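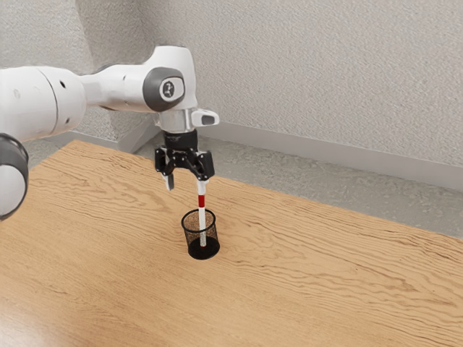

*A mesh cup on a wooden table.*

Nabila Sembiring reads almost 70 novels a year, and most of them are crime. She runs the lending shelf at Domano, a small bookshop in Mivden, and has just finished the last of the Lumbantobing mysteries for the second time.

"I started with number four by accident," she says. "It didn't matter much. The inspector is always tired and it's always raining."

There are eight books in the series. She thinks the first two are slow and tells people to begin with the third, *The Ferry Clerk*. Her colleague Rizal Hartono disagrees and tells them to begin at the beginning. Customers get both answers, depending on who is at the till.

She did not read much as a child. Her aunt had a box of old school stories in the spare room, and she went through those one wet March when she was off with a bad chest. "I read them in the wrong order too," she says.
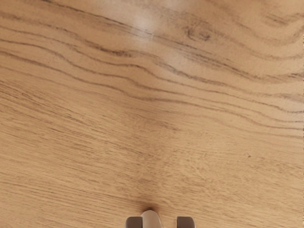
## Giving up on a book

Sembiring stops at page 89 if she isn't enjoying herself. The number comes from a long family saga she dropped there years ago and never missed.

"People feel guilty about it. I used to. Now I put it back on the shelf and someone else takes it home and loves it."

She has no plans to read anything serious this summer. Next on her pile is a country house murder lent to her by Jana Strobel, who has already let slip that the vicar dies.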